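Raed Harb
31 August 2026

OK friends, a laundry thread, because I promised my sister in Kevham I'd write down how I fold the black stuff and she has now asked me 2 separate times. Get a cup of tea, I do go on a bit.

First thing — I gave up folding dark clothes on the bed. Our bedspread is navy and I could never find an edge. These days I do it on the white table by the window, and what a difference! Every hem shows up, every bit of lint too (sorry in advance about the lint).

Start by just dropping the piece on the table and leaving it be for a second. I used to grab it by whatever was closest and shake, and then I'd spend ages turning it around trying to work out which way was up. Now I look for a seam. Black stitching on black cloth is hard to see, so get the light coming in from the side if you can. 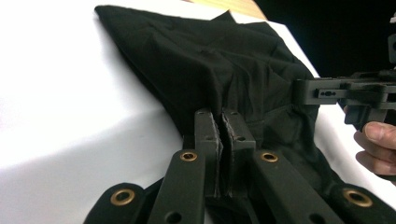
Black cloth on the white table, still wrinkled. Look toward the lower right for the seams.

Once you've found a seam, follow it with your fingers to the hem and pull gently until that side lies straight. Then do the opposite side. The middle mostly sorts itself out after that, and you can chase the last wrinkles outward with the flat of your hand, like you're smoothing a tablecloth before company comes.

Fold in half, smooth, fold in half again. My mother did thirds and her shelves in Tillville were a thing of beauty, but thirds on a slippery fabric make me want to lie down on the floor.

Somebody is going to ask about lint so let me get ahead of it. Damp hand, one direction, top to bottom. I've bought the sticky rollers and they're fine, but I go through them like candy and a damp hand is free.

Oh, and wash the dark things inside out, in cold water, with their own kind. I let one white towel sneak in back in June and I was picking fuzz off my good pants for days — still finding it in the pockets, to tell you the truth.

Fitted sheets will have to be another thread, I need to work up to those. If you have a way of doing them that doesn't end in a ball at the back of the closet, please tell me below!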